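**February 4, 2022. Grocery aisle task, Lemgate test room. Fault entry.**

Run 37 was halted by the operator on a grip force alarm at the right gripper during basket carry. The reported force rose to 39 N against a commanded hold and did not return when the command was lowered. Emergency stop was applied and no injury is recorded. Work in the aisle during the session:

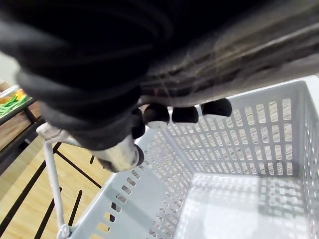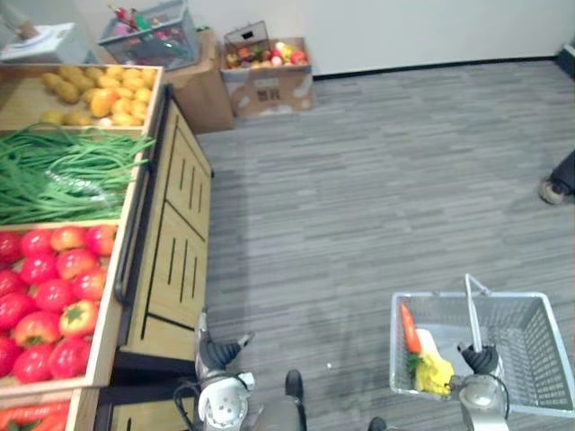
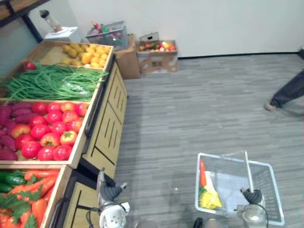
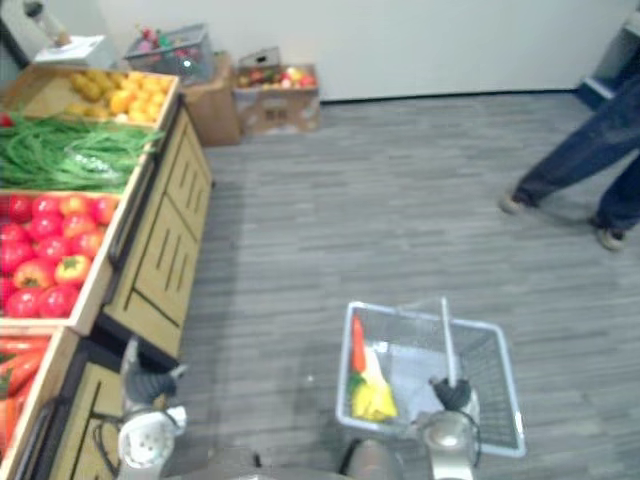 The controller log shows 1,333 ms between the alarm and the stop. The limit in the Cuesta procedure is 950 ms, so the event is classed as a safety matter and has been reported to the Tutby office.

Probable cause: stale force reading after a dropped packet on the right arm bus. Not confirmed. The Miltus driver was last updated in May and its timeout setting was left at default.

Actions:

- Right arm locked out until the bus has been tested.
- No person to enter the aisle while the arms are powered.
- Timeout to be set explicitly and the value entered here.

Run 37 data retained, marked invalid. Left arm log still to be pulled.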